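Tear Gas at Home: Which Cleanup Tips Hold Up

Updated Sat 12 July

Every time a march in Corodia ends badly, the same list of household remedies goes around. Milk, onions, toothpaste under the eyes, a rag soaked in vinegar. I live two blocks off the square in Fuentealba and have had gas come in under the door more than once, so I have tried a fair number of these. Most of them I would skip.

Before a march

Close the windows on the street side and turn off anything that pulls air in from outside, including the bathroom fan if yours draws through the apartment. A rolled towel along the bottom of the door does more than the foam strip I bought from Teden, which came unstuck in a week. Bring in the laundry. Put the pet bowls away.

Tape over the window gaps is on every list. I did it in May and spent the next weekend scraping glue off the paint. If your frames are that leaky, sit in a back room. 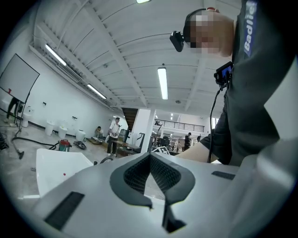 Vinegar rags are the tip I trust least. The claim is that the acid cancels the gas, and I have yet to see anyone show how. What you get is a wet cloth that stings. The same goes for onions.

If it gets inside

Leave the room and shut it. Once the air on the street has cleared, open windows on opposite sides and let it blow through. Don't run a heater, and don't sweep dry. The powder goes right back up and you get to breathe it twice.

Rinse your eyes with plain cool water and plenty of it. Contact lenses come out first, with washed hands, and go in the trash. Milk is popular, and it isn't sterile, so keep it for coffee. If breathing is hard or your eyes still hurt after a good long rinse, call a doctor and stop reading web pages, this one included.

Clothes

Take them off without pulling anything over your face. Cut an old T-shirt if you have to. Bag everything and wash it by itself, cold, with ordinary detergent. Olga Durán downstairs swears by two washes, and on this one I agree with her.

The special "riot wash" from Ruvbridge has 242 glowing reviews. I used it on one jacket and regular soap on the other and could not tell them apart by smell or by sneeze.
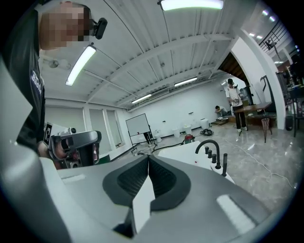

Hard surfaces

Wear gloves. Wipe counters, sills and door handles with a damp cloth and soapy water, then wipe again with clean water. Throw the cloth out. Skip the bleach, which should not be mixed with chemical residue of any kind.

Rugs and couches are harder. Vacuum only if the machine has a sealed filter, and put the bag in the outside trash right after. Baking soda left overnight is supposed to help. Mine smelled the same in the morning, plus I had baking soda in the couch.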